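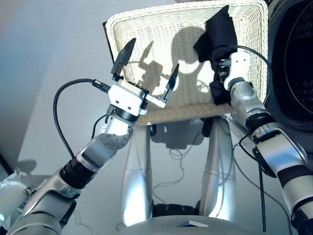 Livulgate, Apr 12, 2021

The bakery group Planach will reopen the old flour mill of Livulgate this spring, after 17 months of works on the roof, the wheel and the two millstones. The mill was built in 1779 and had not ground grain for a long time.

The first flour will come from wheat of eight farms in the valley. It will be sold in bags of one kilo at the mill shop and used in the bread of all Planach bakeries. The company expects to grind 700 kilos per week in the beginning.

"We wanted to keep the building alive and not only to make it beautiful," said Nadège Baudry, director of Planach. "The people here have asked us for years when the wheel will turn again."

The works were made by the building firm Drestar — also responsible for the new footbridge behind the mill. The stones were dressed by hand by the miller Aurélien Brunet, who will live on the site and receive groups from schools in the mornings.

Entrance is free during the month of April. Visitors are asked to reserve by telephone, as the stairs are narrow.

Press contact: Planach, communication office, Livulgate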